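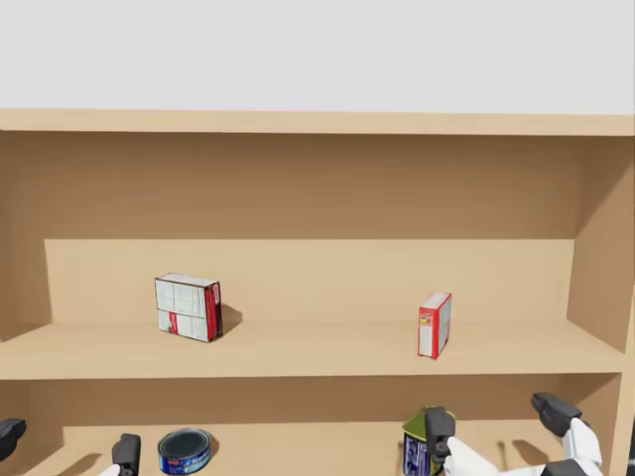 Two robot arms at a shelf with two boxes and two cans, in a computer simulation.

Can a robot put away the groceries?

Putting a can on a shelf is easy for you. You probably learned to do it before you could read. For a robot, it is still hard work.

A robot has to find the can first. Its cameras give it a picture made of tiny colored dots, and a computer program has to work out which dots belong to the can and which belong to the shelf. Shadows can make this harder. A dark patch on the wood might look like an object.

Next, the robot has to move its gripper to the right place. A gripper is the robot's hand. Many grippers have only two fingers, and they open and close like tongs. One finger goes on each side of the can. If the arm is a little too far to the left, it may knock the can over.

Then comes the squeeze. Too soft, and the can slips. Too hard, and a cardboard box gets crushed. You feel this with your skin. Many robots have no sense of touch at all.

Why practice on a computer?

A simulation is a bit like a video game. The shelf, the boxes and the cans are all made by a computer, and so are the arms. When a pretend can falls, there is no mess to clean up. The robot's program can try the same job again and again, even at night.

Gráinne Keane teaches robot programs at a workshop called Skirnham. "A real shelf is never quite the same as the one in the computer," she says. "The boxes may be dented. Somebody may have left a can lying on its side."

So, can they do it yet?

Partly. Robots in some warehouses already move boxes all day, but those places are set up to suit the machines. A kitchen or a small store is different, because people keep moving things.

Try it yourself

Stand an unopened can on a table. Using just one finger from each hand, lift it and set it down 3 inches away. Now try with one eye closed.

Words to know

Gripper: the part of a robot that holds things.
Simulation: a pretend version of something, made by a computer.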